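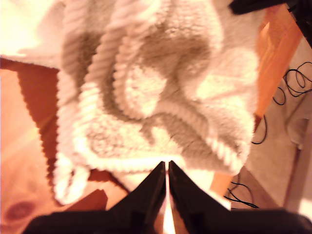

Textile Handling: Equipment Planning for the Second Cell

Posted November 8, 2023 by Uchenna Bashir
Filed under: Dorkalholm workshop, equipment, planning

The Dorkalholm workshop has one cell for cloth handling and is planning a second. Work at this stage is limited to towels: pick, lift, regrasp, lay out. Purchase requests close at the end of the quarter, and the notes on this page cover the items that have to be specified before then. Line prices are kept in the planning sheet and are not repeated on this page.

Towel pinched at its lower edge between two black gripper fingers. Thick ribbed pile, heavy folds.

Gripper and fingers
The second cell will use the same two-finger gripper as the first. A different model would mean a new mounting plate, new cabling and a second set of spares. Fingers are budgeted as consumables. The request is for 28 fingers, bought as matched pairs from Ploltlow, with delivery split between the two cells. Tips should stay narrow. Wide pads were tried in October and took up too many layers on thick pile. Ploltlow also offers a coated tip, which is left out of the base order and listed as an option.

Arm
Reach matters more than payload for this work. A dry bath towel is light, but it has to be lifted high enough for the free end to clear the work surface, and that sets the minimum height of the wrist. Both quotes received so far meet the height. The Tijani quote includes the controller and the stand. The Drirkel quote is lower but excludes both, so the two totals should not be compared until the missing lines are filled in.

Cloth stock
Plan on 67 towels for the first year. The mix should include flat weave, waffle, standard terry and chunky pile in the style of chenille. Pale colors are the priority because the current set is mostly dark. Wash before first use and log the wash. Stock is a small line in the budget and has been underestimated twice.

Cabling
Black cable runs loose on the floor by the wooden furniture. The second cell needs a cable budget of its own: floor covers, clips, and one spare of each type in use. Order lengths to fit after the stand position is fixed. Excess length ends up in coils, and the coils end up where people walk.

Lighting
Warm light gives a white towel a cream cast, with strong glare at the upper left. Two adjustable panels with a neutral setting are in the request. Blinds are a building item and go through facilities, with a separate approval and a longer lead time.

Wrist clearance
Hanging cloth drapes over and around the fingertips, so anything fitted near the tips has to be smooth and free of exposed screw heads. This goes into the specification as a requirement and applies to both suppliers.

Schedule and contingency
Lead time quoted for the arm is 20 weeks from purchase order. Fingers and cable are stock items. Contingency is set at 3 percent, which is low for a first order with either supplier, and finance has been asked to review it.

Open items
Stand included or built in house: undecided.
Coated tips: waiting for a sample pair from Ploltlow.
Drirkel controller price: requested, not received.
Storage for cloth stock: shelf space to be confirmed.

Corrections to the planning sheet go to Uchenna Bashir. Please give the line number.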